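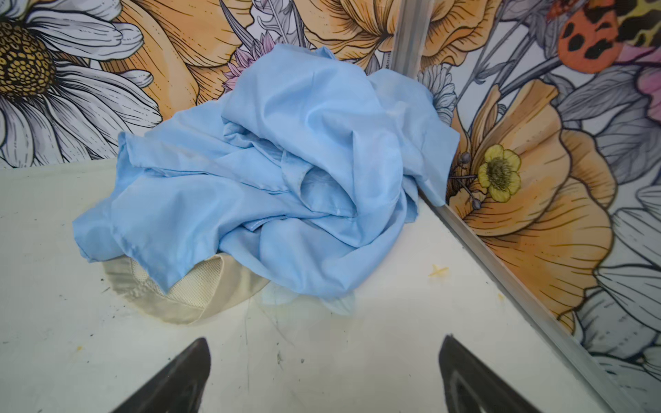 Blue fabric on the white table, flowered wall behind

Land & Acreage > Buying Rural > Easements and Access

4 min read

Shared well on the Kinnear tract, would you walk?

dustroad_ellen
Hi all, long-time reader and finally posting! We're under contract on 88 acres off Brikus Road, part of the old Kinnear tract, mostly pasture with a nice strip of hardwoods along the creek. We love it. The trouble is the well sits 20 feet over the line on the neighbor's side, and all we have is a handshake agreement going back to the previous owners. The seller says it has never been a problem. Closing is Tue 3 October and I'm losing sleep.

pasturepete
Congratulations, that's pretty country out there! I'd get it in writing and recorded before you sign anything. A handshake doesn't bind whoever buys the neighbor out. We paid a lawyer $790 for ours, well easement and maintenance split together, and I've never missed the money.

Diretti
I'll disagree with Pete a little, with respect. Skip the easement and drill your own. You'll be arguing over pump repairs forever otherwise, paper or no paper.

pasturepete
Diretti, drilling is fine if you hit water. My cousin went down 558 feet and got a trickle you could barely wash a truck with.

Diretti
Fair enough, though that's one hole. Ellen, ask the neighbors how deep theirs are, and ask to see the well logs.

dustroad_ellen
Thank you both so much, this is more help than we've had from our agent all month. The neighbor is a sweetheart and says she'd sign, but her place may go on the market in March, so I guess that settles the handshake question. Calling a lawyer tomorrow morning.

pasturepete
Good. And ask for an extension on closing if the paperwork drags.

6 comments · 3 shares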